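Sedley Hand Gripper: Setup and Care

Home Products Grippers Service Spares Contact

Reading time: 5 min

The Sedley is a hand-held parallel gripper for recording manipulation work at table height. It is supplied by Blöndal as a pair, left and right, and both units plug into the Nekport interface box. This page covers mounting, cabling, zeroing and wear checks for the paired station. Firmware is handled on the Rurkach pages.

Linkage

The jaws run on flat black arms pinned to a central block. Each arm turns on a bushing pressed into its end. The bushings run dry. Do not oil them: oil holds carpet lint and table dust, and the grit scores the bore. Wipe the arms with a lint-free cloth at the end of each shift and work the trigger through its full stroke. Travel should feel even from open to closed.

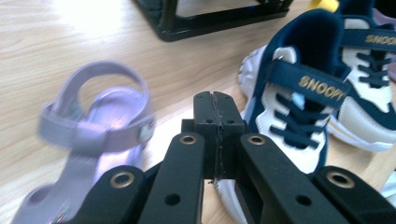

Side play is checked with the jaws half open. Hold the block still and press the end of each arm sideways with a thumb. If an arm clicks or shifts, replace the bushing on that arm and its partner on the opposite side. Mixing old and new bushings pulls the jaws off center, and the zero will not hold.

The seam in the block is the joint between the two housing halves. Tighten the housing screws evenly, alternating sides, and stop when the seam closes. Overtightening binds the inner arms.

Fingertips

Fingertips are a wear part. Replace both tips on a unit together when an edge is rounded or the surface has gone shiny. Small rigid items and soft goods such as footwear load the tip differently, so inspect more often when the task set includes straps, laces or heel tabs. Rated life is 200 hours of closed-jaw use.

Station and cables

Set the table so the operator can reach the far edge without leaning on it. Each unit has one cable. Let it hang down from the grip and leave enough slack for a full reach across the body. Keep the floor runs clear of the operator's feet and coil any excess away from the standing area.

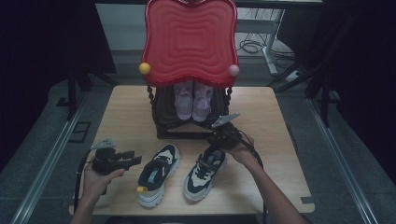
Strain relief is at the grip end. A cable that has been pulled tight repeatedly will drop out when the wrist turns, well before the jacket shows damage. Test by rotating the unit slowly through its range with the readout open. Any gap in the trace means a new cable.

Zeroing

1. Power the Nekport box and leave it for 5 minutes.
2. Close both grippers fully, with nothing in the jaws.
3. Press Zero and hold for 2 seconds.
4. Open fully and confirm that the left and right readings match within 2 counts.

Repeat after any bushing or fingertip change. If the readings still disagree, go back to the side play check before adjusting anything in software.

Spares and service

Bushings, fingertips and cables are stocked singly. Quote the unit side when ordering. Bench repair is handled by Soo-ah Seo; technical questions on the linkage go to Brynhildur Hafþórsson.

Last updated: July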